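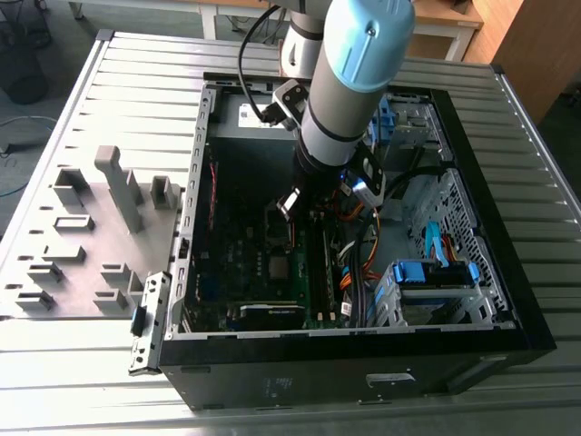 Workshop > Take a Look Inside > Desktop Computers

What's inside a computer?

Hello! I'm Yaw Boateng, and I've been taking computers to bits since I was 7. My mum wasn't very pleased the first time, but I did put it back together (in the end).

If you lay a desktop computer on its side and take off the side panel, you can peep right in. It looks a bit like a tiny town in there, with buildings and roads all squashed together!

The big flat green sheet is called the motherboard. Nearly everything else plugs into it, so think of it as the ground the town is built on. Not all of them are green, by the way – I've met blue ones and black ones too.

Near the middle there's a metal square. That's the place for the processor, the part that does the thinking. It works out sums faster than you can blink, and it gets very warm doing it.

Next door are the memory sticks, standing up in long thin slots. Memory is where the computer keeps whatever it's busy with right now, like the drawing you've got open. Little white latches at the end help hold the sticks in place. I love the click they make!

The grey box at the back is the power supply. Electricity comes in from the wall and goes out again along bundles of coloured wires – orange, yellow, black and red are ones you'll often find. Never open that box, even if the computer is unplugged. It can still give you a nasty shock.

Then there's a metal cage full of holes. Drives go in there, and they look after your pictures and games when the computer is switched off.

Want to have a look yourself? Ask a grown-up to find an old computer, unplug it and take the side off with you. Leave it unplugged for 15 minutes first, and keep drinks well away. My Cusow had orange squash in it once and it never played a game again.

Last updated: 11/11/20

Contact Girnitano | © Girnitano | Back to top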